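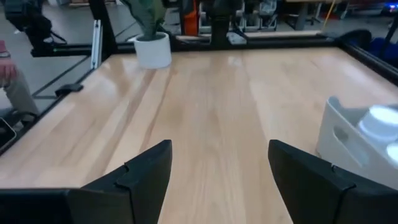
The table, with plant.

The Table at Flaltum

Chun-yin Lai had been at Flaltum for eleven weeks when the table was put in his care. It was a good table, blond strips glued side by side, with a black metal rail, and it shone so hard under the ceiling lights that people squinted on their way to the kettle. It had cost $3674. He knew this because Mathias, who ran the office, mentioned the figure whenever anyone approached it with a mug.

"It's yours now," Mathias told him on the Wednesday. "Keep it tidy."

"What's it for?"

Mathias looked at the table for a while. "Tidiness," he said.

So Chun-yin kept it tidy. He wiped it in the morning with a grey cloth and again at four with the same cloth turned over. He moved the plant in its white pot to the back corner, where it looked as if it had been sent there to think. Things left on the table without permission he carried to the windowsill, and by May the windowsill was a disgrace, but it wasn't his windowsill.

Then Soster rang. Soster was head office, or at any rate a voice that came from the same place as the pay. Soster wished to know why a surface of that calibre was sitting bare when Pedari, down the road, had things on theirs.

"What kind of things?" said Mathias, who had gone the colour of the plant pot.

"White ones," said Soster, and hung up. 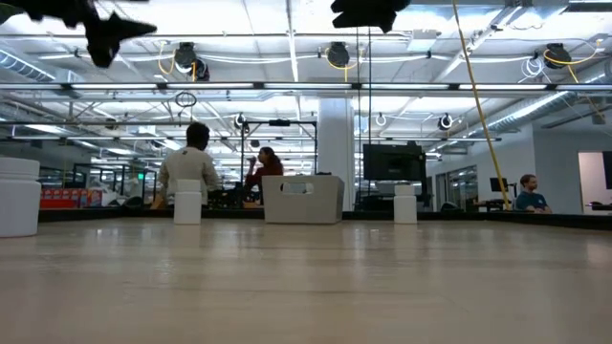 Reading time: 3 min

They raided the storeroom. Chun-yin brought out a basket with a handle hole in the front, a big round container with a lid, and two small bottles that might have been twins. He set them down and stepped back, and Mathias stepped back as well, into a chair.

"The basket's crooked," said Mathias.

Chun-yin straightened it.

"Now the rest of it's crooked."

They were at it until lunch. The big container went to the left, then to the right, then to the left again with an air of having won. One bottle was tried inside the basket, where Mathias said it looked like it was hiding from someone. Behind them the office carried on with its back turned, as offices do when there's lifting.

"How much does the basket hold?" asked Mathias.

"No idea. It's empty."

"Soster might ask."

Chun-yin went back to the storeroom and found a box of 200 paper clips, which covered a patch of the bottom the size of a biscuit. He took them out again.

At ten past two the phone rang. Mathias put it on speaker and laid it on the table, then snatched it up and held it over the floor.

"I hear you've got things out," said Soster.

"Four," said Mathias. "White."

There was a long silence, with typing in it.

"Pedari's cleared theirs," said Soster. "They've gone bare. Everyone's talking about it."

Chun-yin was already reaching for the basket.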